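Refinishing a sun-exposed table and the round piece that sits on it

osthorpe_bench
Posted Thursday, 08:14
The table stands in full sun for most of the morning. The top is a golden tan with strong grain and a few knots. The round piece kept on it is redder and has a thick curved rim. Both were oiled in May with Clokau hard oil, two coats, 268 ml in total. I want to recoat without sanding back to bare wood. Is 3000 grit too fine as a key?

Babak Safavi
Posted Thursday, 09:02
Far too fine. At 3000 you are polishing. Use 100 if the old coat is patchy, then step up. Check for patches in low sun, with the light coming across the grain.

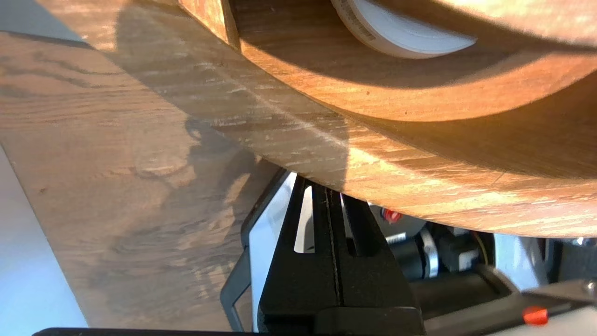

Keep the rim separate from the flat work. End grain comes round twice on a turned edge and takes up more oil at those points, so wipe off after ten minutes there and twenty on the top.

urrutia_k
Posted Thursday, 09:40
Disagree on 100. On an oiled top it leaves scratches across the knots that you will see every morning in that light. A grey pad and white spirit is enough.

Babak Safavi
Posted Thursday, 10:11
I did say if patchy. On a sound coat, yes, use the pad.

cudesia3063
Posted Thursday, 11:27
Move the table before spending money on oil. Two woods in direct sun will shift colour at different rates whatever you put on them.

osthorpe_bench
Posted Thursday, 12:50
It can't move, the other wall has the radiator. Will try the pad on the underside of the rim first.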